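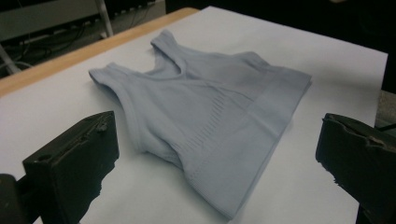

Folding cropped tops and sports bras

Stretchy tops slide about in a drawer and come undone if they are folded like T-shirts. The method below suits any soft crop top with wide straps.

1. Put a clean sheet on the table. Pale knits pick up crumbs and polish from bare wood.

2. Lay the top front side up with the straps away from you. Pull the bottom band straight first, then work upwards.

3. Open out the sides under the arms. The knit tends to bunch there, and a wrinkle left in at this stage will still be there next week. Smooth it with the flat of your hand and don't tug.

4. Turn the straps down over the chest so the ends sit inside the neckline.

5. Fold one side in by a third, then the other on top.

6. Fold up from the band, once for a short top, twice for a longer one. Stand it in the drawer with the fold at the top.

If the top has removable pads, take them out before washing and put them back before step 2. Wissam Rizk of Perkham wrote in March to say he keeps spare pads in an old envelope at the back of the drawer.

Patterned knits should be folded loosely. Don't iron over raised stitching, and leave fabric softener out of the wash, as it wears down the stretch.

Rami Sfeir, 2018-08-06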